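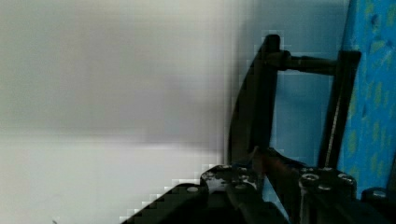
*Deok-su Ham*

# Chapter 6: Collecting Demonstrations

A policy trained by imitation can reproduce only what its examples contain. The quality of the examples therefore sets an upper limit on the quality of the policy. This chapter covers the planning, recording and screening of demonstrations for tabletop manipulation. Chapter 7 takes up training.

## 6.1 Terms

An *episode* is one continuous recording, from the start signal to the stop signal. Each time step pairs an observation (wrist images and joint positions) with the action commanded by the operator. A *task* is a set of episodes that share one written instruction.

The running case in this chapter is the Gela set, recorded at Senisora with the Rillel logging software. It holds 601 episodes over 14 tasks. The tasks use soft toy food, plates and bowls on a white table.

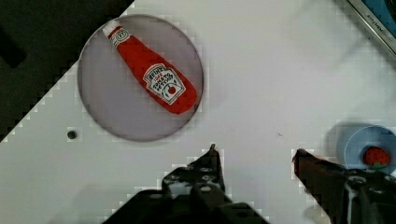
**Figure 6.1.** Wrist view of a plush ketchup bottle on a plate, with the gripper fingers spread.

## 6.2 Coverage

Start positions should vary on purpose. If an object always begins in the same spot, the policy may learn the spot and ignore the image. Mark out the reachable area, divide it into cells, and draw a cell at random before each episode. Object angle is drawn separately.

The wrist view changes a great deal as the arm moves. Close to equipment, a large part of the image may hold nothing related to the task. Such frames stay in the record, as the policy will meet similar ones when it runs.

## 6.3 Screening

Of the Gela episodes, 33 were set aside at first review, most of them for dropped frames or a late stop signal. Failed grasps followed by a recovery were kept and tagged. Section 6.4 compares this rule with the stricter one used for the Samir set, which kept nearly 200 episodes.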